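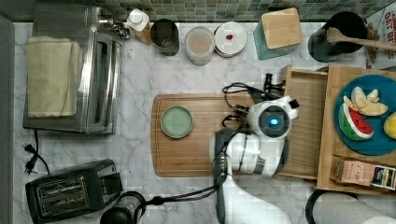
Looking After Wooden Cutting Boards

A wooden board will last for years if it is washed the right way and oiled now and then. Most of the boards people throw out are split or warped, and both problems start with water.

Washing

Scrape off crumbs and scraps first. Wash with warm water and a little dish soap, using a soft brush or the soft side of a sponge. Wash both faces every time, even if you only cut on one. A board that gets wet on one side only will cup.

Do not leave it in the sink, and keep it out of the dishwasher. Wipe with a towel and stand it on edge until both faces are dry. Flat on the counter is fine once it is dry, not before.

If your board has a juice groove, run the brush along it separately. Grease sits in the corners. An old toothbrush works well.

Smells and stains

For onion or garlic, sprinkle on coarse salt, rub with half a lemon, wait 9 minutes and rinse. Baking soda mixed to a paste with water does the same job if you are out of lemons. Beet and turmeric stains fade with repeated washing. They do no harm and I leave mine alone.

Oiling

Use food-grade mineral oil from the drugstore or hardware store. Do not use olive or vegetable oil, which goes sticky and smells after a while.

Make sure the board is fully dry. Wipe on a generous coat with a clean rag, including the edges and the end grain, which soaks up the most. Leave it overnight and wipe off what is left in the morning. A new board needs three or four coats. After that, once a month is plenty, or whenever the wood looks pale and dry.

Parvathi Warrier wrote in last June to say she adds beeswax to the oil, one part wax to four parts oil, melted together in a jar set in hot water. It gives a harder finish and water beads on it for longer.

Sanding out knife marks

Start with 120 grit, then 220. Sand with the grain. Wipe the board with a damp cloth, let it dry, and sand lightly again with the 220 to take off the raised fuzz. Brush off the dust and oil as above.

Deep cracks that go through the board cannot be sanded out. Food gets into them, so it is time for a new one.

Slipping

Put a damp dish towel or a piece of rubber shelf liner under the board while you cut. Take it away when you are done so that moisture does not stay trapped underneath.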